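Trimari Tabletop Trays: Your Questions

Do I really need a tray on my table?
Well, you don't need one, but we think you'll be glad of it! Small upright things like bottles and canisters wander all over a table if you let them, and a shallow tray gives them a home you can pick up and carry off when it's time for dinner.

How should I sort what goes in?
Start with everything out on the table, even the things you're sure about. Tall pieces go toward the back, shorter ones in front, so you aren't reaching over anything.

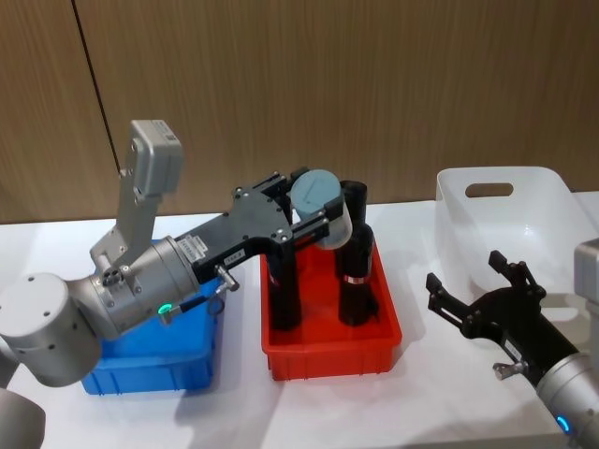

Should round things stand up or lie down?
Standing up, if they have a flat end. They take less room that way, and they won't roll every time somebody bumps the table (ours gets bumped a lot). Leave a little space between them for your fingers.

How do I clean a plastic tray?
Warm water, a drop of dish soap and an old toothbrush for any ribs along the sides. Let it dry before you fill it again.

Can I return a tray I've used?
Yes, within 20 days, and a few scuffs are fine. Orders from our Balside shop can go back to Bukport too.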